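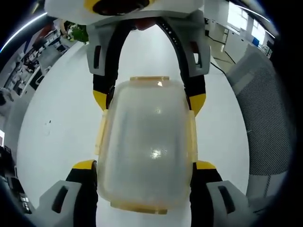

Freezing a big batch of stock without wrecking your freezer

2024-08-14

Quick one tonight, I've got a pot on. A few people asked how I do the winter stock run so here it is start to finish. Chicken or veg, same method. Beef takes longer, will write that up in October if I get to it.

What you need

Biggest pot you own
Bones or veg scraps, enough to half fill it
Fine sieve, or a colander lined with a clean tea towel
Plastic food containers with lids that actualy fit
Masking tape and a marker
Ice. More than you think

I use the cheap Grivo tubs, mostly. The Mok ones are sturdier but the lids go stiff in the cold and you end up standing at the bench swearing with a butter knife. Whatever you've got is fine as long as it says it's freezer safe underneath. No glass unless it's straight sided.

Step 1. Save scraps

Bag in the freezer door. Onion ends, carrot tops, celery leaves, parsley stalks, leek greens (wash them, they're full of grit). Chicken frames go in a separate bag. No cabbage, no broccoli, no potato peel. Beetroot only if you want pink soup.

Step 2. Roast or don't

Roasted bones give you a darker stock. Hot oven, turn them once, pull them out when they're properly brown. I skip this on weeknights. For risotto I prefer the pale stuff anyway.

Step 3. Simmer

Cover with cold water by a few centimetres. Bring it up slowly. Skim the grey foam off. Then turn it right down -- you want a bubble now and then, no rolling boil or it goes cloudy and greasy.

Veg stock: 60 minutes and stop. Longer and it goes bitter.
Chicken: three to four hours.

Don't salt it. You'll be reducing it later for something and then it's too salty and you've wasted a whole tub. Bay leaf and peppercorns are fine.

Step 4. Strain

Put the sieve over a second pot. Ladle first, then pour when it's light enough to lift. Don't press the veg, let it drip. Dont forget the second pot. I have poured a full batch straight down the sink with the colander sitting there proudly holding the bones. Once was enough.

Step 5. Cool it fast

The bit people skip. A big pot of hot stock left on the stove overnight is asking for trouble. Plug in the sink, cold water, ice, pot in the middle, stir every few minutes. Change the water when it warms up. When the pot feels cool on the outside, into the fridge, lid ajar.

Next morning the fat will have set on top. Lift it off in pieces. Keep the chicken fat for potatoes.

If it's wobbly like jelly, good. That's the gelatine. If it isn't, still good, just use less water next time or throw in some wings.

Step 6. Portion

Sizes I do:

Ice cube tray, for pan sauces
100 ml, for gravy and for loosening leftovers
Soup size, whatever your family eats in a sitting

Leave a gap at the top, a finger's width for the little ones and two for the big ones. Liquid swells when it freezes and will pop a lid off in the night. Wipe the rims. Press the lid down in the middle, then go round the corners.

Step 7. Label

Tape on the side, NOT the lid. Lids wander. Write what it is and the month. You will think you'll remember. Chicken stock and frozen apple purée look the same in a frosty tub and I've got a very odd pumpkin soup to prove it.

Step 8. Freeze

Spread the tubs out in one layer the first night, stack them once they're hard. Loading the freezer with a dozen warm-ish tubs on top of each other just thaws the peas.

Short on space? Freeze in a tub, run the outside under the tap, pop the block out and bag it. Blocks stack like bricks and you get your tub back. Wen-hsiung Fang put me onto this in the comments on the dumpling post, cheers for that.

Using it

Straight from frozen into the pot, low heat, lid on. Or fridge overnight. Boil it before you eat it. Best inside three months, still ok after that but the flavour goes flat.

Tubs gone cloudy or smelling of onion: bicarb and warm water, leave an hour, dry in the sun. Cracked ones go in the recycling, don't keep them "for screws".

Right, pot needs skimming.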